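The Long Grind: Talking Mounts, Drop Rates and Patience in Tevodach
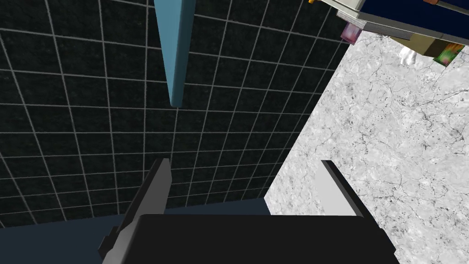

Five hundred hours is too many for a cartoon elk, according to Nigel Garside, and he wants that on the record before we get going. Jingyi Luo has heard this before. She has played Tevodach since the second expansion, she has the elk, and she doesn't think the hours were wasted. I'm less sure, so I asked her to convince me.

"People say grind like it's a dirty word," she says. "I had a podcast on, I had friends in voice chat. It was my evening."

The elk is called the Kakora Strider, and it drops from the last chest in the Muria caves. Luo opened that chest 454 times before she got it. I ask how she knows the number, and she says the game keeps it on your character page, under a tab most players never open. I ask if seeing it made her happy.

"The first time I looked, no," she says. "I closed the tab."

The studio has never published the drop rate. Players on the forum guess that it's about 1 in 300, and the guess gets repeated so often that new players take it as fact. Luo doesn't. She thinks the chance goes up a little each week you miss. I asked what that was based on and she mentioned a guildmate who got his on the day after a reset. That isn't much. Every game with a rare drop has a theory like this one, and I have yet to see one hold up when somebody bothers to keep a spreadsheet.

Then there is the cash shop. In September it started selling a saddle that raises mount speed by 5 percent, which puts a plain starter horse level with the Strider. Luo calls this "a bit rude." I would use a stronger word. If the reward for a year of cave runs is a fast ride, and the same speed is on sale next to the hats, I can't see what the caves are for.

"Looks," she says. "You ride into town and people whisper you. They want to know how long it took."

Do they still, now that half the server has one?

She thinks about that for a while. "Less," she says. "New players do."

Her guild, Reddy, still runs Muria most nights at 9 p.m., and Luo still goes — she's helping two members who don't have theirs yet. One of them is past 300 chests. I ask whether she would tell a friend starting today to bother with it.

"I'd tell them to do the fishing quests first," she says. "The otter is nicer anyway."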